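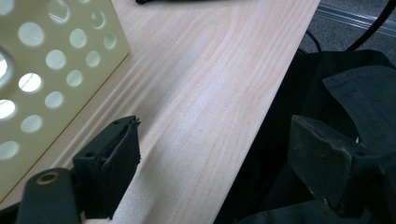

Figure 3.1. Fingertip pads on a hand-held gripper, with a perforated panel behind.

Chapter 3: Choosing a Hand-Held Gripper Kit

I bought my first gripper kit on looks, and I paid for it in January with a week of sore wrists! So this chapter goes slowly through one kit, the Zedstead, the way I'd go through it with you at the bench - weight first, then the pads, then the price.

The Zedstead comes as a pair, one for each hand. My colleague Ratree Nuchit likes hers with the strap pulled tight, while I want some slack (we've never settled it).

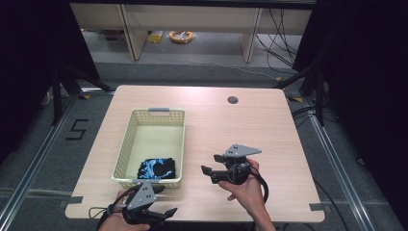 Maldonado sells the pair for $811, and spare pads are extra. I'd order the spares up front, especially if your class is going to work with cloth. Soft things are hard on beginners - they fold, they slide, and they make you squeeze more than you need to.

Figure 3.2. Two fingerless gloves on the tabletop, jaws open.

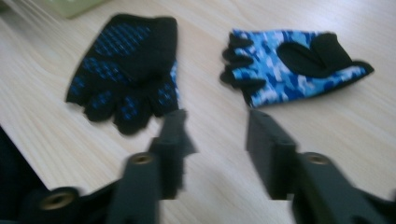 Figure 3.3. Gloves with the blue dots and the blue camouflage, seen from the gripper.

Before you read on, write down what you'd want to pick up with a kit like this. We'll come back to your list when we get to pad wear.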